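4.2 Revisions to the monthly export series

The monthly figures published by the Grumine customs office are first estimates. A shipment enters the count when the exporter files a declaration, and the declared value may be changed afterward if the final invoice differs or if part of the cargo is not loaded. Declarations that arrive late are assigned to the month in which the goods left port. The series for a given month therefore keeps moving after its first release, and the movement is usually upward.

We matched first-release values to the values standing 12 months later. The matched sample holds 2,822 product-by-month records for the ports of Kolside and Fultholm. Records with no declared weight were dropped before matching, as were re-exports, which the two ports treated differently until the change of forms in March. After removing records whose product code was reassigned between releases, 2,156 remained. All results in this section use the smaller sample. Results for the full sample have the same signs and are somewhat less precise.

Revisions are not spread evenly over products. Bulk goods sold under long contracts, mainly grain and ore, are revised very little, as price and quantity are known when the ship is loaded. Manufactured goods and processed wood products are revised more. Many of these are shipped by small firms that use a broker, and the broker often files several declarations together at the end of the month. When the end of the month falls on a holiday, a large part of the filings slips past the release date and the first estimate is too low.

Henríquez is the largest of the brokers and handles filings for 200 exporters, most of them shipping through Kolside. Its filing dates explain much of the gap between the two ports. When its clients are left out, the average revision at Kolside falls to nearly the level seen at Fultholm. We take this as evidence that the gap comes from paperwork and does not reflect real differences in demand.
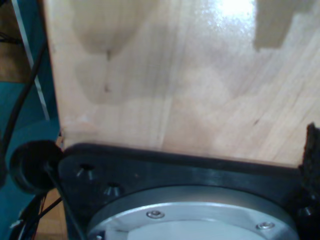 Figure 3. Pale board with fine diagonal grain.

A second source of revision is the exchange rate. Declared values in foreign currency are converted at the rate on the filing date in the first release and at the rate on the sailing date in later ones. In months when the local currency was falling, this alone could turn a small reported deficit into a small surplus. The effect reverses when the currency gains, so it adds noise to the first release but no lasting bias.

To check that the results do not depend on a few large shipments, we repeated the estimates without the 50 largest records by value. The average revision became slightly smaller and the ranking of product groups did not change. We also split the sample at the change of forms. Late filing was less common in the second part, but the shorter period makes this comparison weak, and we do not rely on it in Section 5, where the revised series is used to estimate the trade balance.

Last updated: November 29, 2020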